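Tables and Work Surfaces Check, Olatunji Building
Month: July
Room: Lolness Room, 116
Walked: Monday, before first class
Key: OK / FIX / WATCH / N/A. Comments go under the line, not on a sticky note please

TABLE TOPS

Surface clean, no residue: OK
Wiped down with damp cloth, then dry cloth. No spray cleaner used. Somebody left the lemon stuff on the shelf again, moved it back to the closet. It's not for these tops, makes them tacky.

Finish intact: OK
Satin finish on the big pale top still good. Checked low with the window behind it. No bare wood that I could feel.

Splinters along edges: FIX
Ran a glove all the way round each one. Caught on the back edge of the table nearest the door, short rough stretch, about a hand wide. Taped it for now. Needs a light sand and a dab of finish. Keep kids off that side till done.

Cracks or lifting in the surface: WATCH
Nothing open. One seam on the door table feels a tiny bit proud when you drag a fingernail over it. Same as June I think, couldn't find the June sheet. Will mark it with pencil so we can tell if its moving.

Burn marks, glue, paint: OK
Old glue ring on the door table scraped off with a plastic card. Do NOT use the metal scraper. Grain shows every scratch.

Grain patterns mistaken for damage: note
Got two reports last month of a "crack" in the light top that was just the grain. There's a narrow pointed oval in it and a big looping arch figure, both part of the wood. Rub a finger across before you write it up. If you can't feel it, leave it off the form.

Glare: WATCH
Light tops throw it back pretty hard in the morning. Two people asked for the blinds down during detail work. Fine by me, just put them up again after so the plants get something.

LEGS AND FRAMES

Wobble test, push from each corner: FIX
Door table rocks. Could be the foot, could be the floor. Shimmed with folded card, not a real fix.

Bolts snug: OK
Went round with the hex key. Couple took a quarter turn. Key goes back in the Tramine box, top drawer, it was in the bottom one.

Foot caps on: FIX
One missing on the door table, which may be the rocking problem. Ordered Janden caps, the gray ones. Black ones mark the floor.

Load label readable: N/A
Never had labels. Should we? Asking.

FLOOR AND WALKWAYS

Clear path to both doors: OK
After moving the stack of chairs. Chairs do not go in front of the side door. Not for five minutes either.

Cords: WATCH
Extension lead run under the mat by the window. Pulled it out and coiled it. If a table needs power, move the table to the wall.

Slip hazards: OK
Floor dry when I walked it. Mop bucket was out in the hall with no sign, told the desk.

Mats flat: FIX
Corner curling on the long mat. Flipped it, still curls. Probably replace.

STORAGE NEAR TABLES

Heavy stuff below waist height: FIX
Clay boxes on the top shelf. Brought down what I could, left the rest for someone taller with a helper.

Blades and sharps put away: OK
Drawer locked, key at desk.

Finish and solvents in metal cabinet: OK
Cabinet closed. Lid on the Janden oil was on crooked, fixed. Used rags go in the lidded can, wet ones get hung outside flat first. Don't ball them up!! They can heat up by themselves.

First aid kit stocked: WATCH
Low on the wide bandages. Tweezers there. Eye wash in date.

USERS' HABITS (just what comes up every time)

Cutting straight on the table: please use the boards. They're leaning by the sink.
Sitting on tables: no.
Dragging tables: lift, one person each end. Dragging is how the foot caps go missing.
Hot glue guns: stand them on the tile, not the wood.
Hard or metal gear: set it down, don't slide it. Felt pads in the Tramine box if it's staying put a while.
Water cups: coaster or windowsill. Rings come up white in the finish and take forever to get out.

TO DO BEFORE NEXT CHECK

Sand and seal door table edge
Fit new foot cap, redo wobble test
Pencil mark on seam (bring a soft one, not the pen)
Clay boxes down
Price up a new mat
More wide bandages
Find the June sheet

Overall: room OK to use. Door table back edge stays taped, don't pull it off becuase it looks messy. If it comes loose put fresh tape on and leave a note at the desk.

Next walk same time next month unless the floor people are in, then the week after.

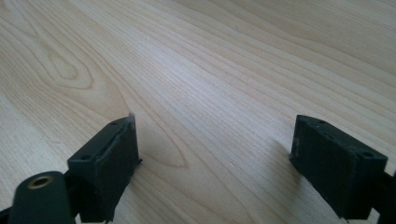 Olatunji Building Rooms & Safety Team

Light top, looping grain toward the far left and the closer straight lines over on the right. All wood figure, no entry needed on the form. Forms in the tray outside 116, finished ones through the slot.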